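Ultavico user board > Teaching by hand and by remote > Simulation

Thread: Turning the wrist when the object is oval

mizanur_w
Posted May 31, 2022

Hello everybody. I am recording remote control demonstrations in the simulator, on the desk level. The task is to pick up the portrait medallion and put it down flat on the grey panel. I have 79 recordings now. My problem is with the wrist. When I close the fingers on the rim, I hold the medallion at a steep angle and the person in the portrait lies sideways, see the wrist view.

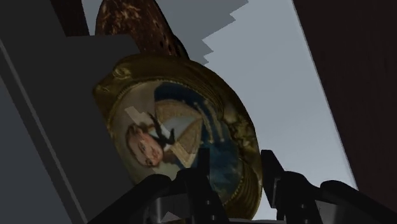
Wrist view, medallion between the fingers

Should I keep such recordings, or delete them and record only the straight ones?

cletus.begay
Delete. The robot copies your bad angle together with your good ones. I kept everything in October and had to start again from zero.

piyumi_m
I don't agree with Cletus. If Mizanur corrects the angle before he puts it down, the correction is the most useful part. With only perfect recordings, my policy did not know what to do after a crooked grip. I would cut the long pauses and keep the rest.

cletus.begay
Piyumi, your set was 584 recordings. With 79 it is a different situation.

piyumi_m
That is fair. Then he should record more, and I would still not delete.

anoma_s
Which controller do you use? With the hand controller I cannot rotate the wrist far without letting go of the clutch. Maybe your angle comes from there. Also check the room view, because on the wrist view I often misjudge how deep the fingers are. In my recording the fingers go down into the dark round opening on the desk, and the portrait dish is on the panel at the left of them.
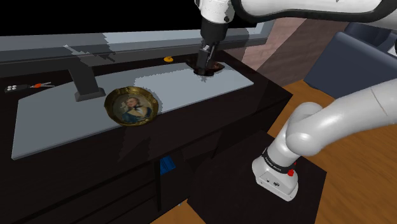

Reply 7: mizanur_w

Thank you all. I use the hand controller, and yes, I press the clutch 4 times in one recording, sometimes 8. I will try to turn my hand the other way before I grip. For now I put the crooked recordings in a separate folder, and I will train with them and without them.

cletus.begay
Please use the same seed for both, or the comparison says nothing.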